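Workshop > Student Projects > Reports > Low-cost gripper

Does the wrist camera earn its place? Report on the Kahsay gripper build

Sat 7 June | Mahlet Mersha and Chun-yin Yen

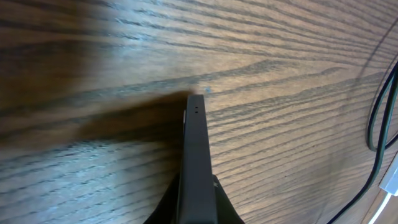
Fig. 1. Wrist camera view over the bench, gripper finger at lower centre, cables to the right.

We built the Kahsay arm in the shared workshop at Lollthorpe. The plan we were given said that a small camera at the wrist would let the arm find parts on any ordinary surface. We doubted that from the start and still mostly do.

Fig. 1 shows our main complaint. Coarse dark grain runs all over the wood, and the finger throws a soft brown shadow to the left of its tip. There are bluish reflections on that side too. A person ignores all this. Our edge finder did not, and treated the thicker grain streaks as things worth picking up.

We ran 79 trials. In 30 of them the arm closed on the right part. The write-up from the Drilthorpe group claims far better, but they used a plain grey mat and say so only in a footnote. We tried a mat for our last 30 trials and most of our successes came from those, so we are not sure the camera deserves the credit.

Cables were the other trouble. They sit in view on the right and the loop moves when the wrist turns. Chun-yin wanted to mask that side in software. Mahlet thought this was hiding the problem, and we ended up doing it anyway.

The Grodar finger design was easy to print and we have no quarrel with it. We saved 1,420 stills, far more than we had time to sort, and the labels on the early ones should not be trusted.

If we did it again we would fix the lighting first and reroute the cables before writing any code. Trial sheets are in the appendix.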